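Rirero 12V Camping Fridge: My Take After a Season of Truck Camping

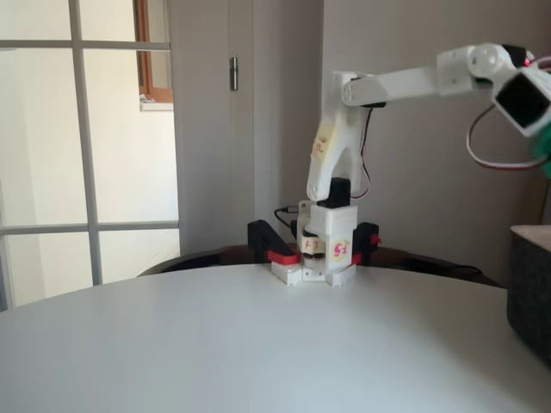

Small robot arm on a round white table

Posted 7/21/25

I've had the Rirero in the back of my truck since April and I kind of love it! It replaced an old Çınar cooler that ate a bag of ice a day, so the bar was low, but still.

I run it off a Pusura battery with one 100 watt panel on the rack. On cloudy weekends I've added a second panel (200 watts total) and never had to think about it. The lid latch is stiff – my kids can't open it, so fewer missing sodas. It holds food for the 6 of us for a long weekend if I pack it right.

Gripes? The cord is too short for my bed setup, and the compressor hums at night if you sleep close by. The Fakimora I borrowed once was quieter, but way more money.

I've put 1000 miles of washboard on it and nothing has rattled loose. I'd buy it again, just get the longer cord.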